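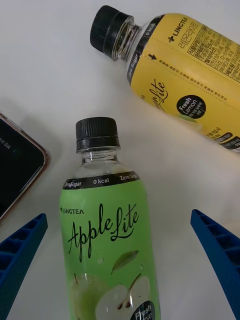 Page last changed: October

Korneta Soft Gripper at the Altameo open day, Crichton

Verdict: 3 out of 5

I went to Crichton expecting to be sold to, and I was. Korneta's pitch for its soft fingers is that they'll pick up whatever you put in front of them without any changes of tooling. We pack drinks and gift sets, so I wanted to see bottles handled, and bottles were at least what they had out: LINGTEA, the Apple Lite and a lemon one, both lying down. A round bottle on its side is a fair test, I'll give them that. The ribbed blue fingers have plenty of give in them and I had no worries about marked labels.

My doubts are about everything around the fingers. The table was white, smooth and very tidy, with a phone and a few paper cups for company.
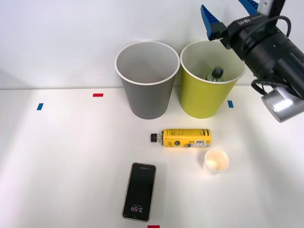

Our benches don't look like that by mid-morning. I asked what happens with a torn label or a crushed cup and was told it would be "covered in setup". Setup is 2 days on site, charged separately, and the brochure doesn't say so.

The stand also promised 600 picks an hour. I stayed for 18 minutes and saw nothing near that pace. The Jositz gripper we tried last year was uglier and noisier, but its makers quoted a speed it could keep up on our own stock.

Good points: gentle fingers, easy to wipe down, staff who let you stand close. Bad points: price on request only, spare fingers sold in pairs, no trial on your own goods unless you pay a deposit.

I've asked for a trial without the deposit. No reply so far.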